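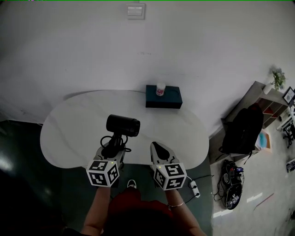
Since October I've been spending two afternoons a week on the teaching desk, and I get asked about it so often in the lunch room that Sevim finally said I should write it up for the newsletter and be done with it. So! If you've only ever seen it through the door, it's two hand-held grippers, one for each hand, and you do small everyday jobs with them while the cameras record how you went about it. My last session was the little white cup with the red and white label, which lives on top of the teal box at the back of the table, and I had to pick it up and put it down over and over, a bit differently each time. The recordings go off to Trenard and eventually they help teach the arms on the packing line (that's the theory, anyway, and the line has come along a fair way this year).

I'll admit I wasn't keen at first. I've been on packing for a long time and I thought, well, I'm training the thing that gets my spot. I said so at the meeting, fairly loudly, and Tadhg let me finish and then put the roster up on the wall so we could all see it. What's changed so far is that the night shift has gone from packing altogether, and the people who were on it have moved to days. Some were thrilled. Charoen was not, as he liked the night loading and he liked having his mornings free, and he's still working out school pick-up with Waraporn. I don't think we should pretend that was painless.

The other change is the kind of work. I used to come home with sore wrists every night, no exaggeration, and now the arms do the small cartons and I do the odd shapes, the returns and anything that's arrived squashed. Then it's the desk on my two afternoons. It's a funny sort of tiredness, more like after a long drive. You have to slow right down and think about how you pick up a cup, which I had never once thought about in my life!

A few things for anyone considering a turn. You don't need to be good with computers. Left-handers are very welcome, and Widad is especially after a couple more. Squeeze gently, and let go properly before you pull away (my first afternoon was mostly knocking things over). Leave the marker cubes on the back of the grippers alone, even if they look crooked to you, and sing out to Widad if one seems loose. Sessions are an hour with a proper break in the middle, and you're paid your normal rate plus the skills loading.

We've done 1,903 recordings as a site so far and Trenard would like 3,666 before they look at the next lot of tasks, so there's plenty left to go round. I'd like to see more of the old night crew have a go. They know the awkward stuff better than any of us, and if the arms are going to be learning from somebody's hands I'd much prefer it was theirs.

The sign-up sheet is beside the roster. Put your name and which afternoons suit, and if you want to watch first, come and find me at the desk and I'll let you have a try of the grippers at the end.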